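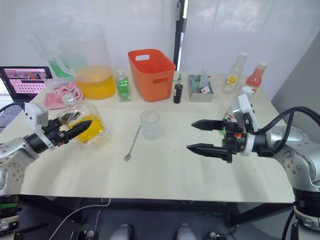 A square-based glass bottle of something yellow, tilted over a white tabletop.

Salad dressing questions I keep getting

Hi, I'm Treasa! I run the dressings class up at Gaddale and the same questions land in my inbox every week, so I've finally typed up my answers.

Do I have to use expensive oil?
No! I use plain supermarket canola for half my dressings and save the good olive oil for tomatoes. If your oil smells like old crayons, chuck it.

What's your ratio?
Three parts oil to one part vinegar is the one in every cookbook, but I find it a bit greasy and usually go closer to two to one. Lemon juice is softer than vinegar, so you'll want a splash more. Taste it on a lettuce leaf (off the spoon it always seems too sharp).

Mine separates. What am I doing wrong?
Nothing, that's just oil and vinegar being themselves. A teaspoon of mustard holds it together for a good while, and a little honey helps too. Otherwise give it a shake at the table and get on with tea.

How long does it keep?
Plain vinaigrette, seven days in the fridge. If there's fresh garlic or herbs in it I make a small batch and use it within a couple of days. It'll go cloudy and thick in the cold, so leave it on the bench for five minutes before you pour.

What size bottle should I get?
Mine hold 340 mL, enough for our lot. Get one with a neck wide enough for a funnel, and pull the cap apart now and then to wash it, mustard gets into everything.

Can I make the creamy one without egg?
Yep. My sister Róisín can't have egg, so we blend silken tofu with lemon, capers and loads of pepper. She reckons it beats the original and I've stopped arguing with her!

Can I bring my kids to the class?
From age seven up, with a grown-up. They love the shaking bit. Bring an apron and a jar with a tight lid, and I'll supply the oils, vinegars and veggies.

When's the next one?
February, starting at 10 am. Parking's round the back, past the capsicum beds.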